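Bread Testers Wanted for the Ocampo Home Baking Study

Posted Jan 5, 2023

Do you bake at home, even badly? We would love to have you! Ocampo is putting together a book of everyday breads for small kitchens, and before anything goes to print we want real people in real apartments to try the recipes and tell us where they went wrong.

We are looking for 28 testers. You don't need a stand mixer, a fancy oven or a sourdough starter with a name. You do need an oven that holds its heat, a kitchen scale, and the patience to write down what you did (including the parts you skipped -- those are often the most useful to us).

What you'd be doing

Each tester gets three recipes, one at a time, over 17 weeks. You bake each one twice, fill in a short form after each bake, and send us a slice-side photo of the loaf. The first round is flatbreads and rolls, the second is pan loaves, and the last one is a rye that I have been fussing over since October and am very excited to hand over to somebody else.

We pay for ingredients up front and there is a flat fee of $926 once all your forms are in. Testers are thanked by name in the book unless they ask us to leave them out.

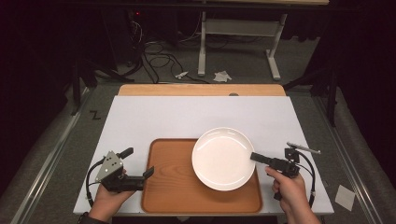
Flour is the one thing we ask you not to swap. Everyone will get the same bags from Wurneo, mailed to your door, so that we're comparing ovens and hands and not brands. Salt, yeast and butter can come from wherever you shop.

Please tell us about any allergies when you write. All of the recipes contain wheat, two contain milk, and we can't offer a gluten-free set this time. You must be 18 or over and live in Bornow or Cirier, as we'd like everybody to come to the tasting supper when the testing is done.

To apply, send a few lines about the last thing you baked and how it came out to Getsemaní Salinas at the Ocampo office. Flops are very welcome! Couples and roommates can apply together as one tester, but the fee is per kitchen.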